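Coursework > Engineering Technology > Project Reports > Thermal Measurements

Emissivity Error in Low-Cost Infrared Thermometers: Term Project Report

Aug 18, 2022

Filed under: Student Work, Heat Transfer, Instrumentation

1. Purpose

Handheld infrared thermometers report a surface temperature from the thermal radiation reaching the detector. The reading depends on emissivity, a number between 0 and 1 that states how well a surface radiates compared with an ideal black body. Many low-cost units have a fixed setting of 0.95 that the user cannot change. The project measured how large the resulting error is on common surfaces and tested whether a cheap surface treatment can bring it within the instrument's stated tolerance.

2. Equipment

Two infrared thermometers were used, a Skornar fixed-emissivity unit and a Trostden adjustable unit. Both have a distance-to-spot ratio of 12:1. The reference was a type K thermocouple taped to each sample and read by a Nutard logger. Heating was done with a 600 W plate. The thermocouple was checked in ice water and in boiling water before the first run, and the offset was entered in the logger.

3. Method

Each sample was heated to a set point, held until the thermocouple reading stopped drifting, and measured with both thermometers at a fixed distance. The order of the thermometers was reversed on alternate runs. A total of 18 runs were completed. Room temperature was logged at the start and end of each run. Samples were flat plates of painted steel, anodized aluminum, bare aluminum and polished stainless steel, all supplied by Breathnach as offcuts. Oily residue was removed with alcohol.
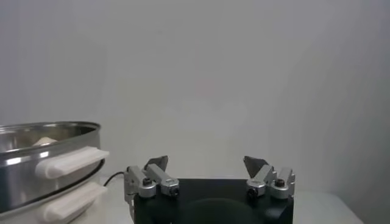
Emissivity falls as a metal surface becomes smoother and cleaner. A low-emissivity opaque surface is also a good reflector, so the detector receives radiation from the surroundings in addition to the small amount the surface gives off. The effect in the infrared is comparable to what is seen in visible light on a polished stainless steel pot, where the side carries bright and dark streaks of the gray surroundings. An infrared thermometer pointed at such a surface returns a value weighted toward room temperature. Curvature makes the problem harder to correct, as the reflected background changes with the position of the spot.

4. Results

Painted steel and anodized aluminum agreed with the thermocouple to within the tolerance printed on both instruments. Bare aluminum and polished stainless steel read low at every set point, and the difference grew with temperature. Adjusting the Trostden unit to a published emissivity for stainless steel reduced the error but did not remove it. Readings at the low setting were also less repeatable, as small changes in angle moved the result.

A patch of matte black tape on the metal samples brought both instruments back into tolerance. The patch must be larger than the measurement spot and must be pressed flat. One run was discarded after a bubble was found under the tape.

5. Sources of error

Thermocouple contact was the main uncertainty. The bead loses heat to the air, so the reference itself may read slightly low. The plate did not heat evenly, and the samples were not rotated between runs. Published emissivity tables give wide ranges for the same metal depending on finish, and the finish of the offcuts was not measured.

6. Conclusions

A fixed setting of 0.95 is adequate for paint and anodized finishes and unsuitable for bare metal. The tape method is recommended for any surface with visible shine, within the temperature rating of the tape. Follow-up work in October will repeat the stainless steel series with a second thermocouple and a sample holder that fixes the viewing angle.

Related reports
Calibrating a Type K Thermocouple with Ice and Steam
Heat Loss from Insulated and Bare Pipe
Response Time of Three Bimetal Thermostats
Measuring Contact Resistance Between Flat Plates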